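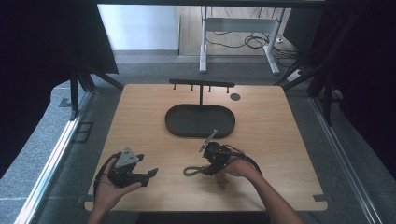 Timing was the whole problem, according to Walid Hijazi, and for most of a year people kept blaming the model instead. The policy was fine. The clocks were not.

He means the clocks inside the recording software at Omness. A left hand and a right hand, a gripper in each, two streams of data that are supposed to agree on when things happened. They didn't. Off by a little, then a little more. By the end of a long take the left side was 108 milliseconds behind the right.

Doesn't sound like much. It is if you're teaching a controller to bring two grippers together over a small rack. One hand gets there early, the other is still catching up, and the planner learns the gap as if somebody wanted it.

The fix is called Terness. Small program, sits between the grippers and the disk. Stamps every reading on arrival, checks the drift, throws a take out if the two sides wander too far. Leidy Muñoz wrote the first version in June, in 11 days, and has been rewriting it ever since. Version 3 is the one people use.

"The first one was awful," she says. "It rejected everything. It rejected good takes becuase a log file was slow."

Now it rejects around one in twenty. The rest go to training the same night - no hand cleanup, no spreadsheet of bad file names. Muñoz misses the spreadsheet a bit. She could see things in it.

Perception is next. The camera still runs on its own schedule and Terness only guesses at the delay, with a fixed number in a config file. Hijazi hates that number. He wants it measured at the start of each session, and teh code for that is half done - it works on his machine, not on the other 2.

Filed under: Robotics > Software & Tools

Related
Clornov opens up its motion planner
Why Gallardo dropped its old simulator
Grip force, explained slowly

Contact the newsroom | All rights reserved | Back to top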